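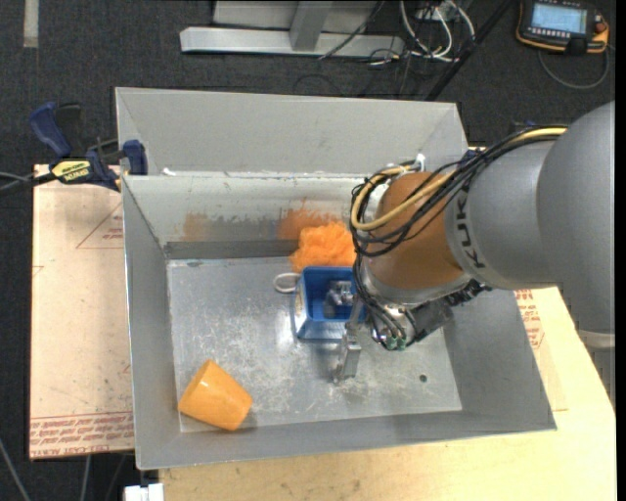

ピッキングセル 作業ルール集(写真ページ)

Zella棟のセルで使っているルールのまとめ。急ぎで作ったので抜けあるかも。更新 2018年9月24日。指摘はBoonmee Prasertsriまで。

容器のつかみ方
青い容器は壁をはさんで持つ。片指は内側、もう片方は外。ラベル面ははさまない。

ビンの固定
クランプで縁を締める。始業時に手で揺すって確認。ガタがあれば締め直し、それから原点確認。テープ止めは不可。2月の改訂で禁止になってます。

ケーブル
アームに沿わせて束ねる。手首まわりは曲げに余裕を。結束バンドの余りは8 mm以下に切ること、がルール。新しく付けた分から順次やってください。

ティーチペンダント
置き場所は作業者の手が届くところ。通路に出さない。柵内に入る人が必ず携帯、例外なし。ティーチング中の手先速度は122 mm/s以下(うちの内規。法令の上限より低めにしてあります)。

ビンの中身
メッシュ、カップ、リングなど形の違う物を混ぜてよい。割れ物はだめ。手で入れ直すときは必ず停止してから。停止ボタン押した「つもり」が一番こわいです。

点検記録
Esard様式の11番に記入。400サイクルを超えたら指先の摩耗を見みる。Hagedorn側のセルも同じ。Ullowは別ルールなので後日追加しまs。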